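Print this page | E-mail this page

Zewditu Feyisa

1/ We signed the lease for the old Goltine hall in March. It is 3,458 square feet with both balconies included, and I want to write down what I learned about making such a tall room comfortable.

2/ First lesson is light. The far end is almost all glass, so by 8 in the morning it is very bright there, and under the balconies it stays dim. We keep the lights on below them the whole day.

3/ Second lesson is air. The cooling unit hangs from the ceiling, very high. On the upper level you feel it well, on the floor not so much. The electric bill for our first month was 707 dollars.
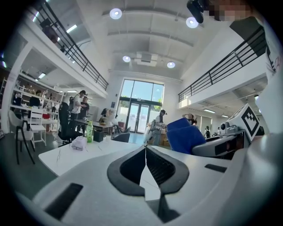
Dilani Siddiqui: Please ask about the echo before you pay for anything else. In our hall we bought heavy curtains from Atmont and they helped more than the carpets did.

4/ Thank you Dilani, I did not think of curtains. The price I received for the glass wall is 1,059 dollars, but then I lose the trees and the sky, and for me this is the best part of the room.

5/ The railings will stay black. My sister wants them white. I painted one small piece to try it and every finger mark was showing.

6/ Next I must find a long ladder for changing the ceiling lights. If somebody can lend one, please write to me.

E-mail this thread | Print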